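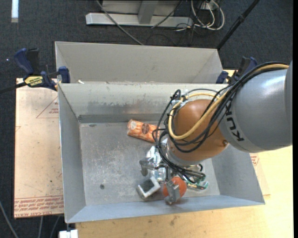 *Last edited Thursday, 6:18 pm*

**Kostby live record – the drum sound**

**lemlem_a:** Third listen. Fadi Tarawneh's brushes on track 3 are mixed like he's in my kitchen, washing up. Was this on purpose?

**deak_v:** On purpose, and good. The old Dretetti pressing had him somewhere in the parking lot.

**lemlem_a:** I liked the parking lot.

**tempo_iyamu:** Bass is the real problem. Eighteen minutes of "Skustero" and I caught maybe four notes of it.

> I caught maybe four notes

**deak_v:** That's how many she plays. It's a ballad.

**tempo_iyamu:** Then the solo was a long rest, and people clapped for it.

**esp_cantero:** I was at the second set. Bass was plenty loud from the bar – try the vinyl before you blame her.

**tempo_iyamu:** The vinyl is $83.

**esp_cantero:** Mine's not for lending.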